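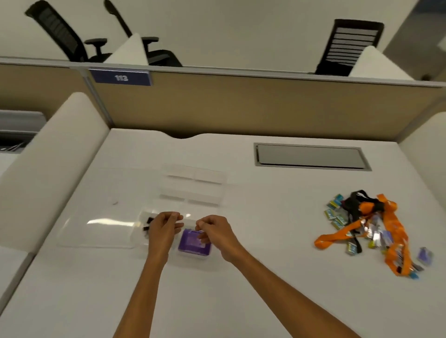 Last edited 07/12/2024 by Wrenfold

Forum index > Running events > Badges, bags and giveaways

Thread: Lanyards and freebies, packing in advance or leaving it in a heap?

Wrenfold
We've got a two-day trade do in June and I've been handed the badge side of it. Expected numbers are 700 on the first day and 400 on the second. The plan I inherited is that every visitor gets a card holder, a lanyard and a few of those little foil packets, all put together beforehand in a clear tray with compartments so the desk staff can just pick and hand over.

I don't believe in this plan. I tried a small run at an office desk and the trays looked lovely for five minutes. Then the straps got into each other and I was back to a pile on the right-hand side and me fiddling with a holder in the middle. Has anybody done it this way for a proper crowd and found it worth the bother? The supplier (Killico) swears by it, but then Killico sell the trays.

plumbline_sue
It works if you do it the night before and then leave it alone. It falls apart the moment someone tips a box out to "have a quick look".

Are your holders the hard sort or the floppy sort? The hard ones with a lid take far longer than people allow for. Press, doesn't catch, press again.

Wrenfold
Hard-ish. Small purple ones with a part see-through front. I did think the colour would help people spot the right pocket of the box, and I'll give it that, you never lose one on a white desk. You can't say the same for the clear tray. I put my elbow on it twice.

GatehouseTed
Clear trays on a white desk are a daft idea and I say that as someone who bought a stack of them. Put a sheet of dark card underneath. You'll see every compartment then.

I'd go further and ask why you want trays at all. What you're describing is three things in a bag. Use a bag.

plumbline_sue
Bags are slower, Ted. You have to open each one, and the plastic sticks to itself.

GatehouseTed
Only if you buy cheap bags.

plumbline_sue
Everybody buys cheap bags. It's a trade do.

Mottram_B
Sceptic here, but about something else. Why give out foil packets in the first place? I've cleared up after these things. The blue ones and the yellow ones get picked over, and the rest end up under chairs. At the Druvia open day we swept up enough to fill a wheelie bin, and the organisers were very pleased with how many had "gone".

Wrenfold
I can't get rid of them, the sponsor pays for them. Vunine are putting money into the hall hire and the packets are part of the deal. Light blue, teal, green, yellow, silver. I asked if we could have one colour to make the packing quicker and was told the mix was "the point".

Mottram_B
Then put them in a bowl at the desk and let people help themselves. Nobody wants three chosen for them.

hobnail
Disagree with the bowl. A bowl at the front desk means every single person stops, has a rummage, reads the label, puts it back and has another. Your queue goes out of the door. Put the bowl by the coffee, where they're standing about anyway.

Wrenfold
That's the first suggestion I've liked. The sponsor may not notice where the bowl is, provided there is one.

GatehouseTed
The sponsor will notice. Ask them first and get it in an email.

hobnail
On the lanyards, which I think is your real trouble. Are they all one colour?

Wrenfold
Bright orange with small white printing, and black. The orange is for visitors and the black for people on the stands. They arrived separately and they are not separate now.

hobnail
There you are then. That wants sorting before you touch a single holder. Get hooks, or a broom handle across two chairs. Orange on one, black on the other, clips all hanging the same way. Take one off at a time. I've never seen loose straps on a table stay loose for longer than it takes to fetch a cup of tea.

plumbline_sue
Seconding the broom handle. We also put an elastic band round each ten, near the clip end. Folding them doesn't do much, they spring open.

Mottram_B
An elastic band round each ten is one more job. How long did it take you?

plumbline_sue
An evening, with the radio on. I didn't time it. Less than it would have taken to untangle them in front of a queue.

Mottram_B
"I didn't time it" is what people always say in these threads. I'd like to see one person here who did.

tarn_and_fell
I did, as it happens, although for a smaller job than Wrenfold's. Holder, insert, strap, done one after another by the same person: slow. Same person doing all the inserts, then all the straps: a good bit quicker, but I made more mistakes, mainly names on the wrong strap. I wouldn't swear which was better overall once I'd put the mistakes right.

It also depends on the holders. We had Pacheco ones and a fair few of the lids were stiff. My thumbs were sore for two days.

GatehouseTed
Never had trouble with Pacheco.

tarn_and_fell
You may have had a different batch, or tougher thumbs.

Wrenfold
Another question while I've got you all. I laid a big sheet of clear plastic over the desk to work on, because I'd read on here that it stops things getting scratched. Has anyone found it does any good? The ceiling light comes off it in a great stripe, and small black bits are hard enough to keep track of without that.

plumbline_sue
I think that was me and I meant a cloth. A tea towel is ideal. Small parts don't skid on it and you can gather the corners up at the end.

hobnail
Plastic sheet is fine for keeping a borrowed desk clean. For anything else, no. Small parts want a saucer or a jam jar lid, whatever you've got.

GatehouseTed
Or the tray! There's a use for it at last. Small bits in the compartments and bin the rest of Killico's scheme.

Wrenfold
I rang Killico this morning about the per-tray price and they quoted for 1,488, which is how many come on a pallet. I have no idea why they think I want a pallet. I've said no to that and I'll keep the few I was sent as samples.

Mottram_B
A pallet of clear trays for a two-day do. And people tell me I'm negative.

hobnail
So what are you going to do?

Wrenfold
As it stands: straps on two broom handles, done first. Holders filled by surname and stood up in shoe boxes, no packets in with them. Packets in a bowl by the coffee if Vunine agree, and if they don't I'll put a second bowl at the far end of the desk, past the point where people collect their badge. Cloth on the desk.

I'm still not sure about clipping the straps to the holders beforehand. It saves the desk staff a job but then you're back to 700 straps that can tangle.

plumbline_sue
Clip them. Lay the strap in a loop behind its own holder in the shoe box.

hobnail
Don't clip them. Hand over the holder and let the visitor take a strap off the hook. Grown adults can manage a clip.

plumbline_sue
Have you watched grown adults manage a clip with a coat over one arm?

tarn_and_fell
I'd clip half and see. You'll know within the first hour which lot is moving faster.

Mottram_B
And time it, please.

Wrenfold
I will, if whoever's on the desk remembers to look at a clock. There'll be some 7 of us on the first day, so somebody ought to. I've asked for a room the evening before and I'm doing the orange ones first.

GatehouseTed
Still say bags.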